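Under the Sink and Back Again: the Mellside Kitchen Tidy

Every June we open up the cupboards in the Mellside kitchen, pull everything out and start over, and I look forward to it far more than a grown woman should! This year Damián Zepeda joined me for the supplies corner, which had turned into a nest of bags, gloves and half-remembered shopping. We started at 9 with coffee and a clear stretch of floor, and we had a wonderful time.

Rolling up the plastic bags was my favorite part. Fold each one lengthwise, press the air out, stack them, roll the whole lot tight and snap a rubber band around the middle — a drawer's worth shrinks to something you can pick up in one hand. Damián does his long and flat, I like mine a bit fatter, and we have agreed to disagree.

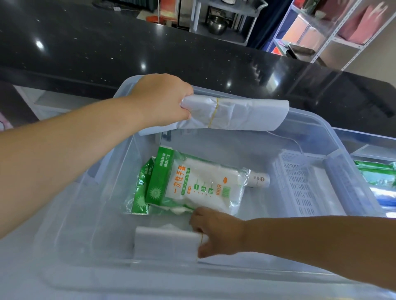 The other good decision was going see-through. We used to keep all this in a deep wicker hamper from my aunt (lovely thing, now full of yarn) and every search meant digging to the bottom. With a clear box you just glance at the side and know whether it's time to buy more disposable gloves. The white basket with all the little slots is such a handy size too, and I would happily have 3 more of them.

Bags and gloves live together now, because they get used together: cleaning out the fridge, scrubbing the oven, dealing with whatever is at the back of the vegetable drawer. Labels are coming next. I want big handwritten ones, and Damián wants to use the label maker, so we'll probably end up with both!

The pantry shelves are still to do, and so is the spice rack, where I counted 32 jars last year and threw out a shocking number of them. If you have a clever way of storing lids, please write and tell me. I'll try anything once.

Text and tidying by Elvia Galindo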